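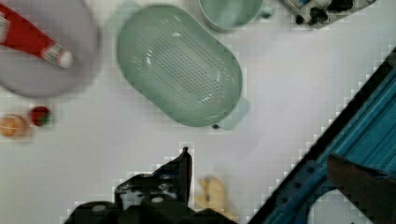
Draining and rinsing with a plastic colander

Applies to: oval and round colanders used for pasta, beans, berries and washed greens. The same steps work with a metal one, except where heat is mentioned.

Before you start

Check the underside for a maximum temperature. Most plastic colanders take boiling water for a short pour but should not sit on a hot burner or lean against a hot pot. If there is no marking, let the pot stand off the heat for 3 minutes before pouring.

Hold the colander up to a window. Every hole should show light. Starch dries clear and is hard to see from above. Clear blocked holes with a soft brush from the outside in.

Set out the serving bowl and plate before the water boils. Bottles and tubes of sauce go to the back of the work surface, caps closed.

Draining pasta

1. Place the colander in the sink, level, long side parallel to the front edge. An oval one should be steady on its base. If it rocks, put it inside a larger bowl and empty the bowl as it fills.

2. Scoop out a cup of cooking water if the sauce calls for it.

3. Pour away from yourself, at the end of the oval farther from you. Start slowly. Once the base is covered, water leaves more slowly than it arrives, and a fast pour will go over the rim.

4. Lift by both handles and tilt toward one end for a few seconds. Short tab handles give little grip with wet hands; use a dry towel.

5. Move the pasta to the bowl at once. Do not rinse unless it is for a cold salad.

Rinsing beans and small fruit

Work in batches of 500 grams or less. A deeper layer stays dirty in the middle. Run cold water at low pressure and move the food with an open hand. Lentils and quinoa will pass through ordinary drainage holes and need a fine sieve.

Soft berries bruise under a tap. Lower the filled colander into a bowl of cold water, lift it out, change the water, repeat. Leave to drip on a folded towel.

Greens

Wash in a bowl first so the grit sinks, then lift the leaves into the colander by hand. Tipping the bowl over puts the grit back on the leaves.

Cleaning

Rinse right after use, hot water for fat, cold water for starch. Dishwasher: top rack, upside down. Tomato stains on pale plastic fade after a night in water with a spoonful of baking soda. Scratched areas hold the stain longer.

Storage

Dry fully before nesting inside a bowl. A wet colander left stacked picks up a smell within a day or two.

Correction, August: step 3 used to say to pour at the center. Changed after a note from Shamim Afridi, who was getting splashback off the flat base. Pouring near the end wall fixed it.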